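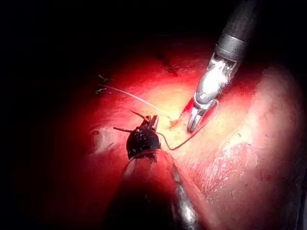 Grasper jaws touching tissue, small spot of blood beside the tip

Ticket: scoreboard feed dropping innings
Club: Kotadton Baseball, senior grade
Opened 2021-02-22
Status: open

Feed from the Roreck scoring tablet stops after the ninth. Game v Tulmont went to 11, website still says 4-4 final. Parents ringing. Ladder is wrong too.

Tried so far
– restarted tablet, no change
– logged out and in on the scorer account, no change
– swapped the cable at the board end, board itself is fine, it's only the web feed

Log has error 77 each time the tenth starts. Pitch count also sticks at 80, starter was well past that. Bullpen changes after that dont show at all, so the reliever gets no innings and the loss has gone to the wrong bloke.

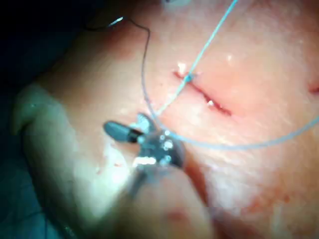
Narrow cut in pinkish tissue, darker red towards the lower part

Update – Matei support say there's a row limit of 300 plays per game. We were over. Asked them to lift it, no answer yet.

Update 2 – limit lifted on the test game. Tenth inning came thru but 15 min behind. Colour on the base runners is wrong, minor, leave it.

Still to do: re-enter extras by hand from the paper book, fix the ladder, check the August games for the same error. Don't close this untill the pitching stats are right.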